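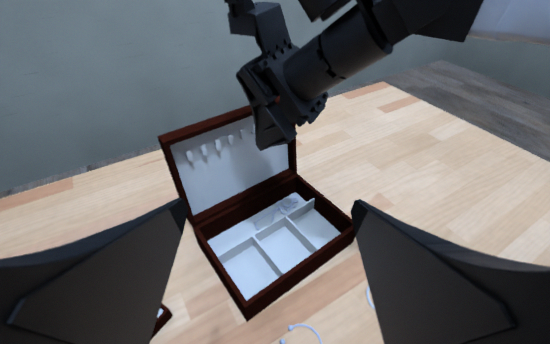 **Figure 7.1** A simulated jewelry-box task. The two gripper fingers stand in the foreground, and the box is open on the tabletop beyond them.

# Chapter 7: Showing a Robot the Task

Chapter 6 treated motion as something written down in advance. The programmer chose the points the arm would pass through, set the speed between them, and tested the result. That method serves well when parts arrive in the same place each time. It serves poorly when the work involves a box whose lid may be open or shut, or a chain that takes a new shape each time it is set down.

This chapter presents a second method, in which a person performs the task and the robot's controller is fitted to the record. Each complete performance is called a **demonstration**. A demonstration holds two streams of data that share a common clock: what the robot sensed and what the person commanded. If the two streams drift apart by even a small amount, the controller learns to act on information it would not yet have had.

## 7.1 Two Ways of Demonstrating

In **kinesthetic teaching**, the teacher holds the arm and guides it through the motion while the joints offer little resistance. The teacher feels contact directly, and the method needs little added equipment. It has two drawbacks. The teacher's hands and body may enter the camera view, and a two-armed task is difficult for one person to guide.

In **teleoperation**, the teacher stands or sits apart from the robot and commands it through a second device, such as a hand controller or a smaller copy of the arm. The cameras then record the workspace much as the controller will later meet it. The cost is a loss of touch. Operators who are new to the equipment tend to close the gripper too hard and to pause before contact, and both habits appear in the data.

Teleoperation may also be carried out in simulation, as with the task in Figure 7.1. A simulated task can be reset to a known state at any time, and no part is damaged by a poor grasp. Thin, flexible objects remain hard to model, however, and a controller trained only on simulated cord or chain should be tested with care before it is moved to a physical arm.

## 7.2 The Plavena Exercises

The exercises in this chapter use the Plavena task set, prepared for this course by Danang Oei. The set contains 2082 demonstrations spread over 23 tasks, all collected by teleoperation in simulation with the Kanoro hand controller. Students should load the set before reading Section 7.3.

The jewelry-box task is used throughout. It has features that recur in later chapters:

- The compartments have thin walls, so a small error in position matters.
- An open lid limits the directions from which the wrist can approach.
- Small pale objects are hard to tell apart from a white lining.

The last point deserves attention. Inside the back compartment of the box in Figure 7.1 is a small white shape, perhaps a chain, that is only faintly distinct from the tray. An operator who knows that an object is there may act on that knowledge even when the recorded view gives little sign of it. Section 7.4 returns to this problem under the heading of *hidden information*.

## Before You Begin

Review joint limits (Section 3.2) and camera calibration (Section 5.6). Then replay 18 demonstrations of the jewelry-box task at half speed and note, for each, the moment at which the operator first commits to a grasp. Keep these notes. They will be compared with the output of the segmentation method in Section 7.5.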